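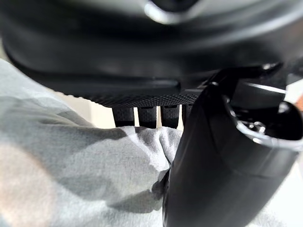

April 22, 2025

Glue bench, hide glue trials, second batch.

Soaked the Wanside granules overnight in the small crock and brought them up to 140 F in the water bath. Took longer than last time. Skin on top again, peeled off and thrown out. Strength is fine on the scrap maple but open time is still too short for the chair seats. Retno gets the joint together in time, I don't.

Added urea at 3 percent by dry weight. Open time better. Clamped 13 test joints, maple to maple, all cut from the same board. Pull them tomorrow after lunch and write the numbers on the sheet by the door, not on the offcuts. Half of the January results went into the stove that way.

Humidity in the back store is high. Azlan moved the veneer up to the top shelf and put the Sivside panels flat under a board. Please leave them flat. Two have a slight cup already and I would like to see if it comes out before we send them back.

Band saw: blade wanders to the left on anything thick. Changed the blade, same thing. Guide bearing on the lower side is rough when turned by hand. Arif has ordered one. Until it comes, no resawing, crosscuts only.

Stones: flattened the 600 and the 2,000. The 600 had a hollow in the middle that explains the corners on the block plane iron. Reground it, still not happy with the left corner.

To do
Label the urea jar, it looks just like the salt
Ask Aisyah if the Ngubane order is ash or oak, the drawing says both
More paper towels
Empty the crock before it smells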